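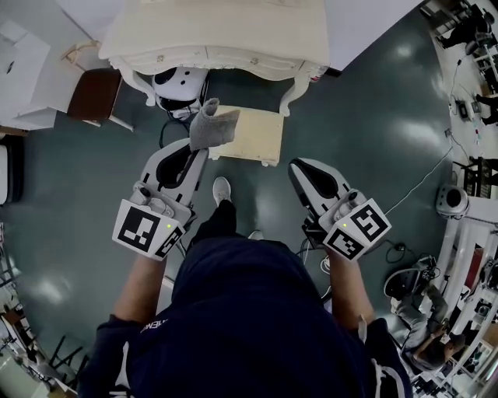
What does it cost to have a painted table looked at in Draslow this fall?

Inspection and a first dusting are free for Draslow residents, and any repair work is quoted on paper before it starts.

DRASLOW - The Potby furniture workshop will take in painted household furniture for cleaning and minor repair through the end of October, the shop announced Tuesday. Drop-off hours run from 8 a.m. until noon. Owners can bring tables, chairs, stools and small cabinets. Beds, upholstered sofas and anything with a glass top will not be accepted this season.

The intake is the first Potby has run for painted pieces. Last year's program covered bare and oiled wood only, and the shop turned away a steady number of people who came in with white or cream furniture. It said the requests were mostly for bedroom and hallway sets bought secondhand, where the finish had yellowed at the edges or picked up gray marks around the drawer pulls.

Seventeen pieces had been signed in by the end of the first morning. They included writing tables, a nightstand and several dining chairs. A cream table in the carved style, with curved legs and small round knobs on the drawer front, is typical of the kind of furniture the shop has in mind, along with the low wooden stools in matching cream that are often sold or handed down with such tables. White-framed chairs with brown seats also qualify, provided the seat is sound.

Each piece is given a paper tag and goes first to dusting. The workshop uses folded cotton cloths for this and does not use feather dusters or paper towels on painted surfaces. Cloths are folded in quarters so that a clean face can be turned out when the first one is dirty. A cloth that has touched the floor goes straight into the wash bin, even if it looks clean, as grit caught in the weave can scratch a glossy finish.

Dewan, the linen service on the north side of town, is supplying 100 cloths for the season and will launder them weekly. The cloths are retired restaurant napkins and kitchen towels, hemmed and cut to one size. Potby had been buying its own, and said the arrangement will save it a laundry run on Saturdays.

After dusting, the piece is wiped with a damp cloth and dried by hand. Carved legs take the longest. Dirt settles in the grooves where the curve meets the apron of the table, and the shop works these with a corner of cloth pulled tight over a fingertip. Wax from old polish is softened and lifted in small patches. Drawers are taken out and cleaned separately, and their knobs are checked and tightened from the inside.

Loose knobs are the most common fault so far, the shop said. Most need a turn of a screwdriver. Where the hole in the drawer front has worn too wide, it is plugged and drilled again, and that counts as a repair. Wobbling stools are next on the list. On short curved feet the trouble is often one missing or flattened pad, and a replacement pad is fitted at no charge while stock lasts.

No repair under the program will be billed above $100. Work expected to cost more will be declined and the owner given a written note of what was found, which can be taken to any other shop. Repainting is not offered. Chips smaller than a thumbnail can be touched up, and owners who still have the original paint are asked to bring it.

Zosari, the moving company on Mill Street, will collect from residents who have no way to get a table across town. Pickup is limited to one piece per household and has to be booked by phone with Potby, not with the movers. Drawers should be empty. The company asks that the piece be near the door and that mirrors or marble tops be taken off beforehand. Tables are carried upright by the frame and are not lifted by the top or the legs.

Owners who would like to keep furniture at home can pick up a one-page care sheet at the front counter. It recommends dusting once a week with a soft dry cloth, keeping painted wood out of direct afternoon sun, and putting felt under lamps and anything else with a hard base. It advises against spray polish on cream and white finishes. For a glossy floor, it suggests lifting stools when moving them, even light ones, and wiping the feet at the same time as the floor.

The sheet also covers storage. Painted pieces should not be wrapped in plastic or stacked with painted faces touching. A cotton sheet between them is enough. Drawers stored separately should be marked on the underside, as older drawers rarely swap places without sticking.

Finished pieces will be held for two weeks. The shop will call when a piece is ready, and owners should bring the stub from their tag. Anything not claimed by the end of the hold will be moved to the back room, and a storage fee will apply from that point.

Potby will decide in the winter whether to take painted furniture year-round. It said the decision will depend on bench space and on how long the carved pieces take to clean. Bare and oiled wood will be accepted again in the spring at the usual counter.

Parking for drop-off is in the side lot. The front spaces are short-term and are ticketed.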